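# The meal kit arithmetic

12th January

Yara Nimri sent me a voucher for Drurko, one of those outfits that posts you a box of dinners with everything measured out, and told me I'd be converted by the second week. I did two weeks. I kept the receipts too, because I'm that sort of person.
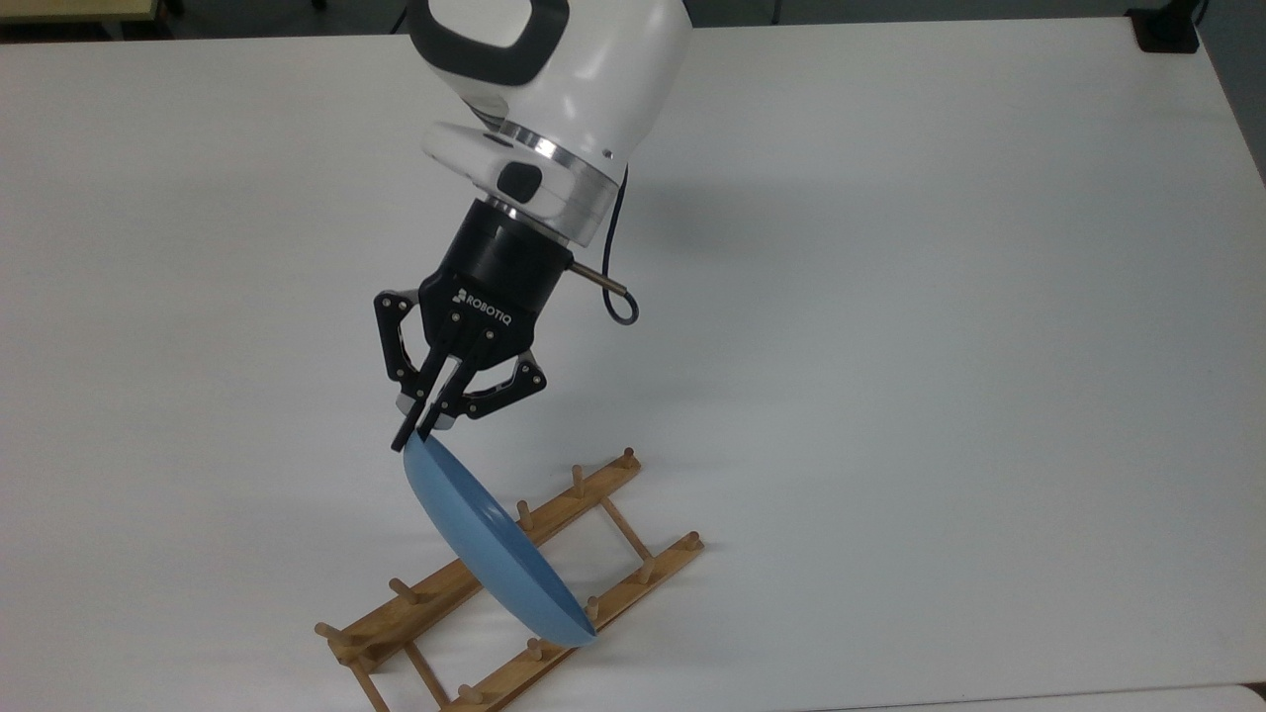
The first box was cheap. Of course it was, that's what the voucher is for. The second came to $1,124 if you stretched it over the length of time they were hoping I'd stay, and their website was keen to tell me that this was less than a household like mine spends on groceries. Less than which household? There's a little footnote. The footnote leads to a page about their values.

So I went back through our own shopping for the same stretch last July, when both kids were home and eating like horses, and we'd spent $1,416. Aha, says Drurko, a saving! Except that the $1,416 was everything. Breakfasts, school lunches, dishwasher tablets, cat litter, a birthday cake, the lot. Drurko's figure was for dinners, three nights a week. When I pulled out only what went into our dinners on three nights a week I got $551, and I was generous with the cheese.

I rang them. The fellow was pleasant and said I wasn't factoring in waste. All right, what waste? He said the average family throws out a great deal of food. I asked whether he had a number for families who make soup on Sundays and he put me on hold.

I'll grant that the recipes weren't bad. There was a lamb thing with yoghurt I'd make again, and my son cooked one on his own, which he has never done from a book. If somebody works late and would otherwise be ordering Thai four nights out of seven, the sums might come out differently. I'd want to see them, though.

What I can't get past is the packaging. One tablespoon of soy sauce in a plastic fish. A single spring onion in its own bag. The brochure says the bags are recyclable at "participating locations", and the closest one to us that I could find is in Lasside, a 40 minute drive each way. I don't know anyone who is driving to Lasside with a spring onion bag.

Cancelling took five screens. The first offered me half off. The second asked if I'd like to pause instead, with the pause button in green and the other one in a grey you could barely read. By the fourth they wanted to know if it was something they'd done. A week later I got an email with the subject line "We saved your spot at the table" and another voucher, larger than Yara's.

She's still on it and says I've been unfair, and that I've left my own time out of the $551. Maybe so. But I chopped for 35 minutes on the "20 minute" lamb, so I'm not sure she wants me to put it in.

Someone at work has now recommended Karosero, same idea but with the vegetables already cut. I've asked her what she pays for it and she's going to check.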